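Grolura G-2 | Pinza manual instrumentada de dos dedos

Inicio > Captura de datos > Pinzas manuales > G-2

Referencia: GR-G2-100
Disponibilidad: bajo pedido
Precio: 2.374 € (IVA no incluido)

Descripción

La G-2 es una pinza manual de dos dedos paralelos con cámara solidaria al cuerpo, destinada a registrar demostraciones de manipulación sin brazo robótico. El operario sujeta el mango, acciona el gatillo y realiza la tarea sobre la mesa de trabajo. El equipo graba vídeo, apertura de los dedos y orientación del cuerpo en un único archivo con marca de tiempo común.

La geometría de los dedos coincide con la de la garra Jultier de montaje en brida, de modo que las trayectorias registradas pueden reproducirse con ella sin recalcular el punto de contacto. Para otras garras debe introducirse el desfase en el archivo de configuración.

Dedos y almohadillas

Los dedos se suministran en negro mate, con sección rectangular y caras de contacto planas. El acabado mate reduce los reflejos en el campo de la cámara. Las almohadillas son sustituibles y se fijan con un tornillo por lado; se recomienda cambiar siempre el par completo, aunque el desgaste sea visible solo en una de ellas.

La apertura máxima es de 100 mm y la fuerza de cierre depende del operario. El gatillo no incorpora limitador. Para piezas frágiles existe un muelle de retorno blando (ref. GR-M9), que se monta en el mismo alojamiento que el de serie.

Manipulación de envases flexibles

Las bolsas de película fina son uno de los casos de uso más solicitados en preparación de pedidos y clasificación. El plástico translúcido se pliega, refleja la luz y oculta en parte el contenido, y los textos impresos quedan deformados por las arrugas. En estas condiciones el punto de agarre no puede deducirse del contorno de la bolsa. El procedimiento recomendado consiste en aproximar los dedos a ambos lados del bulto que forma el contenido y cerrar sobre él, evitando pellizcar únicamente la película.
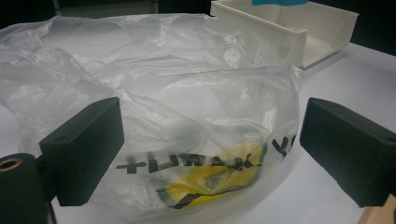

Para series largas conviene variar la orientación de la bolsa entre una toma y la siguiente, así como el artículo contenido. Un conjunto grabado siempre con la misma postura de partida da resultados pobres al cambiar de mesa o de iluminación. El software permite etiquetar cada toma con el tipo de envase y descartar las incompletas antes de exportar.

Características técnicas

Dedos: 2, paralelos, accionamiento mecánico por gatillo
Apertura máxima: 100 mm
Masa con cámara: 640 g
Enfoque: fijo
Alimentación: USB-C, 5 V
Registro de apertura: codificador magnético absoluto
Vida útil declarada de las almohadillas: 1.000 ciclos con carga nominal
Temperatura de uso: de 5 a 40 °C
Sistemas compatibles: Linux y Windows

Contenido del suministro

Pinza G-2 con cámara montada
Cable USB-C de 3 m con retención
Un par de almohadillas de repuesto
Patrón de calibración rígido
Llave hexagonal
Licencia de Grosidlow Captura, un puesto

Calibración

La pinza se entrega calibrada. Debe repetirse el procedimiento tras sustituir las almohadillas o después de una caída. Se coloca el patrón sobre una superficie plana, se ejecuta el asistente y se abren y cierran los dedos nueve veces por completo. Si el error residual supera el umbral indicado en pantalla, hay que revisar el apriete del soporte de la cámara y comenzar de nuevo.

Limitaciones

El equipo no mide fuerza de contacto. El grado de protección no cubre salpicaduras. Con luz solar directa sobre plásticos brillantes pueden aparecer zonas saturadas en el vídeo; en ese caso, fije manualmente la exposición desde el menú Cámara.

Accesorios

GR-M9 Muelle de retorno blando
GR-A2 Almohadillas, par
GR-S1 Soporte de reposo para mesa
Innes T Maleta rígida con espuma troquelada

Servicio técnico

Consultas de integración: Rutilio Varela
Repuestos y devoluciones: Flora Cowie

Los plazos de reparación se confirman a la recepción del equipo. Indique el número de serie, grabado en la base del mango, en toda comunicación.

Ficha revisada el 23/8/24. Las especificaciones pueden modificarse sin previo aviso.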